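About the Gostik Instrument Evaluation Laboratory

Who We Are

The Gostik Instrument Evaluation Laboratory is an independent test facility for robotic surgical instruments. We compare grippers, arms, cameras and controllers for hospitals, teaching institutions and manufacturers who need to know how a tool behaves in use before they commit to it. The Laboratory does not manufacture or sell equipment, and it receives no commission on any product it has tested.

Gostik began as a single bench inside a training center for surgical staff. Instructors there were often asked which needle driver or grasper a department should buy, and they had little to offer beyond personal preference. The first written comparison covered two graspers and filled seven pages. It was requested so often that the center agreed to set up a separate unit, with its own staff and its own budget.

Today the Laboratory has a team of 8 under its director, Zsófia Dobos. The staff includes mechanical engineers, a specialist in motion control, two former operating room nurses and a technical editor. Surgeons at different stages of training join us by the day as operators.

What We Test

Most of our work concerns the last few inches of the instrument: the wrist, the jaws and the cables that move them. Clients usually ask how well a jaw holds thread or tissue, how much the wrist drifts from the commanded position, and how these figures change as the instrument ages.

We also compare complete arms. Here the questions are broader and include reach, collision between neighboring arms, delay between the hand control and the tip, and the time needed to change an instrument. Controllers are tested with the same arm and the same instruments wherever the interfaces allow it. Where they do not, the report says so on its first page.

Camera comparisons were added at the request of teaching institutions. A fine dark thread against a shadowed fold of tissue is a demanding subject, and cameras that perform well on a printed chart can differ a good deal when an operator has to find the end of a stitch.

How We Work

Every comparison starts with a written plan, agreed with the client before any instrument is unpacked. The plan names the tasks, the measurements and the number of repetitions. It may not be changed once testing has begun – a client who wishes to add a task receives it as a separate study.

Bench measurements come first. Jaw force, wrist range and cable tension are recorded on fixed rigs, and each instrument is measured again after the operator trials. Operators then carry out the agreed tasks in an order drawn by lot. They are not told which maker's controller is in use, although experienced operators can sometimes guess.

The tasks themselves are ordinary ones. They include passing a needle from one instrument to another, lifting and releasing tissue, cutting to a line, and tying. Knot tying is given particular weight in grasper comparisons. The thread must be looped around one instrument while the other holds its place, and small differences in jaw shape and wrist size become important.
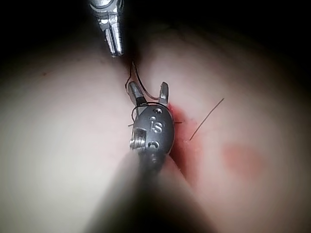 Current Programs

Ondance is our long-term study of wear in wristed graspers. Instruments are returned to the bench at set intervals, and the loss of grip is plotted against use. Seventy instruments have been enrolled, and the findings are shared with all participating hospitals.

Ahonen compares controllers. Its aim is a common set of tasks that any laboratory can repeat with modest equipment. The draft task set was circulated in May, and comments from other test facilities are now being reviewed.

Dremis is a smaller program on cameras and lighting, with 5 partner schools. It looks at how dark corners, glare from polished metal and shallow focus affect the speed and accuracy of trainees.

Reports and Independence

Clients receive the full report, the raw measurements and a short summary in plain language. They may publish the report in its entirety, but they may not quote single results from it in advertising. Instruments supplied by a manufacturer are marked as such in the results tables. Those purchased by the Laboratory are marked separately.

Visits and Inquiries

The Laboratory receives visitors on Wednesday afternoons by prior arrangement. Groups from hospitals and technical schools are welcome and may try the demonstration console under supervision. Inquiries about a comparison should state the instruments concerned, the intended use and the date by which results are needed. They should be addressed to the director's office, which replies to all requests in writing.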